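The case for a landing surface

Most advice on household clutter begins with storage. I think it should begin with the surface on which things are first put down, and the storage should be fitted to that. Keys, a phone and a pair of glasses come into a home in the hand, and the hand opens over the nearest flat thing at a suitable height. If that is the kitchen worktop, the keys will live among the crumbs.

My preference is a small square table in pale wood with a visible grain, placed within an arm's length of the door. Pale wood gives good contrast: a black phone or a dark wallet can be found on it in poor light. The grain does some work too, as it hides the fine scratches left by key rings. A glossy dark top fails on both counts, and it needs wiping in the morning and again at night.
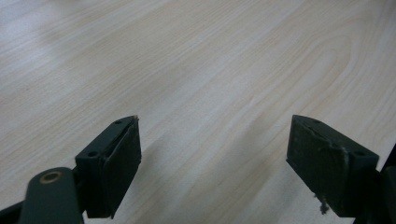

Ghizlane Kettani disagrees, and wrote to me in March to say so: a bare surface near a door attracts post, and within a month the keys are underneath it. She would rather have hooks on the wall and no table at all.

I accept the point about post. I do not accept the remedy. Hooks suit keys and lanyards and very little else, and a phone needs something to stand in. A small stand placed on the table answers both needs. The useful type has an upright with two pegs at different heights, so that one hanging item does not foul the other, and a cup or bowl on the base for anything that cannot hang. The base takes up part of the tabletop, which leaves less room for envelopes.

Two faults are common. Light plastic stands tip when everything hangs on one side, so the heavier item should go on the lower peg. The bowl is also asked to do too much. A flat device put into a round bowl leans against the rim, and coins dropped in afterwards will scratch it. One device per bowl is my rule, with the keys on a peg. A fob and clasp left lying on the tabletop beside the stand are one movement short of being put away.

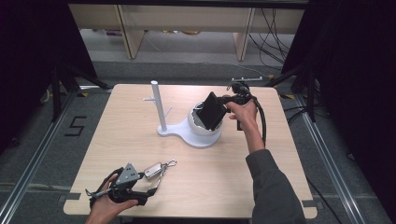
Height and position

Peg height matters more than peg length. The lower peg must clear the longest item with its ring and clasp, otherwise the fob rests on the base and the ring works its way off. For the table itself I use 74 cm, which lets me set things down without bending.

Keep the stand towards the back, and the front edge clear for the bag that has to go down before the keys can.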